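Gripper holds lid knob after stop, then lets go on reset 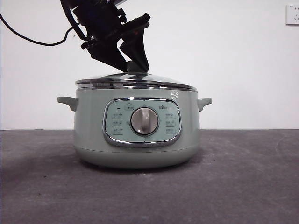 Gripper closed on the lid knob, dial pointing straight up.

Kalico_bench
Posted 30 December 2022

Looking for a second opinion on a release fault. The task is lid off, lid to the side, lid back on. Small desktop arm, two-finger gripper, our own controller board. The cell stops cleanly when the stop button is pressed and the fingers stay closed. When the stop is cleared, the gripper homes before the arm does. Homing means fully open. If the lid is in the air at that point, it drops.

It has done this 3 times in 663 cycles. One lid chipped at the rim, the other two drops were from low enough that nothing broke. Every one followed a stop in mid-lift. Stops with the lid seated do no harm, as the fingers open and the knob stays where it is.

Firmware is the Gilov build from May with no local changes. Supply voltage is steady on the meter.

Subra_tools
That is the homing order and nothing else. The Gilov build homes end effector first by default. There is a flag for it in the startup file. Set it to last and the arm will reach its park position before the fingers open.

Kalico_bench
Tried that this morning. With the flag set to last, the arm carries the lid to park and drops it there instead. Park is 26 cm above the table, so the result is worse.

Subra_tools
Fair point. Then you want no gripper homing at all after a stop, only after a cold start.

pallet_nine
Disagree with both of you on where the fault is. A reset should not cause any movement. Clearing the stop and restarting the motion ought to be two separate actions by the operator. If your board starts homing the moment the button is released, change that first. The lid is the cheap part. Somebody will have a hand in there picking up the lid when it moves.

Subra_tools
It's a desktop arm with very little force behind it.

pallet_nine
It is holding a glass lid over a cooker. Is the pot heated during these runs? If so the arm's own force is the least of it.

Kalico_bench
Not during the lid runs. It will be in the next set, so the point stands. And yes, the board does home on button release. I had assumed that was normal.

donance_user
It is normal for that board and it is a poor default. We had the same on a Donance controller. Wired a separate restart button and put the release behind it. Took an afternoon.

On the gripper: check whether yours reports finger position at power-up. If it does, you can read the position, compare it with the closed-on-knob value and refuse to home when they match. Ours is set to wait 30 seconds with a buzzer, then ask for a manual release.

Subra_tools
Position alone won't tell you whether there is a lid in it. Fingers closed on a knob and fingers stalled on a bent bracket can read the same.

donance_user
Both are cases where I would want it to wait, so I don't mind the false alarm.

Kalico_bench
Position is reported, current is not. I will do the restart button first, then the position check. Does anyone have the register for the stored value? The Subramaniam notes list two and they disagree with each other.

donance_user
Use the second one. The first is only updated at the end of a move, so after a stop in mid-lift it holds the old open position.

pallet_nine
Worth asking whether your homing routine reads the first one, by the way. If it believes the fingers are already open, it sees no risk in opening them.

Kalico_bench
Just looked. It reads the first one. Restart button is still going in. Will post the wiring when it has been tested with a lid in the air – over foam this time.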